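Category: Pantry and Snacks
Posted in May by Stella Rashidi

Our office orders individually wrapped snacks in cartons of 40. May packets with creased end seals be served to guests? The wrapper is dark brown, with zigzag edges. 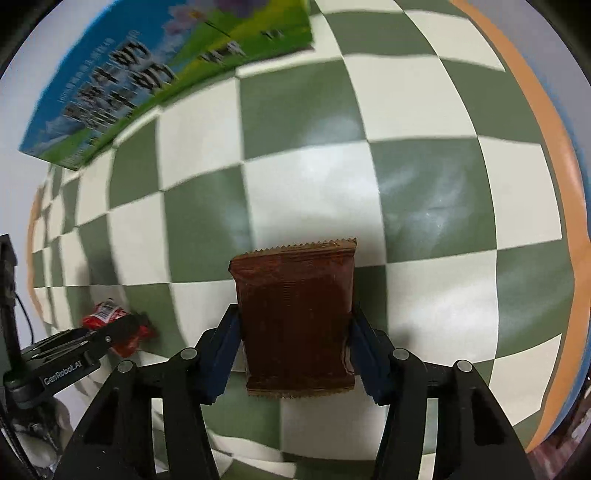

2 Answers

Oduor Shemweta
A crumpled seal is acceptable provided it remains closed. Press the packet gently and listen for escaping air. Discard any that leak, and check the printed date on the carton.

Kheri Mugo
We serve ours regardless. No complaints to date.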